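Belay: a card game about climbing with people you don't trust
Final report, Tabletop Design Studio, spring term
Sosina Gidey

1. What I set out to do

Make a semi-cooperative card game for 4 players that plays in under an hour. Everybody is on the same rope going up a mountain called Vuvier. If the rope fails, all lose. If it doesn't, only the player with the most summit points wins. So you need the others alive but tired. That was the whole pitch and it hasn't changed much since the proposal, although nearly everything under it has.

Working title was Sotura for the first month. Dropped, sounded like surgery.

2. Rules as they stand now

Deck of 113 cards: hold cards, weather cards, gear, and the favor cards that came in with version three. Each round one player is lead climber. Lead flips weather, then everyone plays a hold card face down toward the pitch. Total has to beat the weather number. If it does, the lead moves the rope marker up and takes a point token. If it doesn't, the rope takes a fray. Enough frays and it's over.

The nasty part is that hold cards are also your points at the end, high ones are worth more in hand than on the wall. So you want to put in a 1 and hope your friends are nicer than you.

Favor cards: you can hand one to another player before holds are played. They owe you. If they reveal a hold lower than yours that round you take a gear card from them. This replaced open negotiation, see below.

3. What changed between versions

Version one had 125 cards and a separate stamina track. Stamina was just a second way of counting what was already in your hand. Cut it, and cut the cards that only touched it. Setup got much faster.

Version two had free talk and trading. Two loud players ran every game and the other two checked out. One tester wrote "I was luggage" on the feedback sheet. Fair.

Version three added favors, limited talk to the lead's turn. Best single change I made. Quiet players started winning.

Version four is mostly wording. "Discard" and "drop" meant different things in my head and the same thing to everybody else. Now it is all discard. Icon for frays redrawn, people read the old one as a feather.

4. Playtesting

17 sessions total, starting in March. Mix of classmates, my cousins, and strangers at the open table evening in the student union. I kept notes on length, final score and who betrayed who, plus a feedback sheet with the same questions every time (should have added one about theme, forgot).

Things that came up over and over:

Rope failed too often with new groups. People play selfish before they understand that they can actually lose. Lowered the weather numbers in the first few rounds, that helped a lot.

Last round was a mess. No reason to cooperate at all once the marker was near the top. Fixed by making the final pitch worth double to everyone who put in their highest hold. Still a little swingy.

Three players works. Two doesn't, I stopped trying.

Average length came down to about 50 minutes, which is in range but the rules explanation adds more and I wasn't timing that seperately. 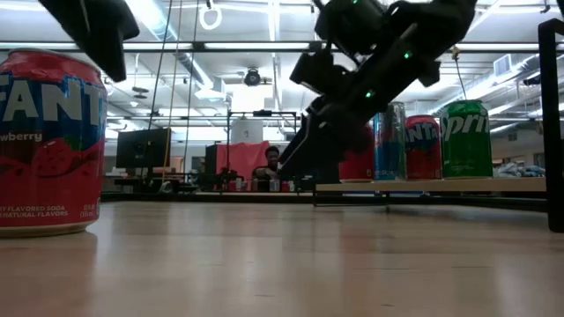
Fig. 1. Strawberry Fanta on the table.

5. Compared with Flokix

My main reference going in was Flokix, which also has a shared failure track and one winner. In Flokix the traitor moment comes once, late, and the rest is polite. I wanted it every round in small doses. Downside: Belay has less of a story. Nobody retells a game of it afterwards the way they do with the other one. Weather cards with names and a line of text might fix this. Didn't get to it.

6. Problems and what I'd do next

Art is placeholder on most of the gear. Printing on thicker stock ate the budget earlier than planned.

Scoring at the end takes too long, everyone adding up hands. Maybe pips in the corner.

No blind test. Every group had me sitting there answering questions, so the rulebook hasn't really been tested at all. This is the first thing I would do with more time.

Also want to try a version where lead is bid for instead of passed left. Cards for it are half written, in the appendix folder with the old rulesets and the feeback sheets.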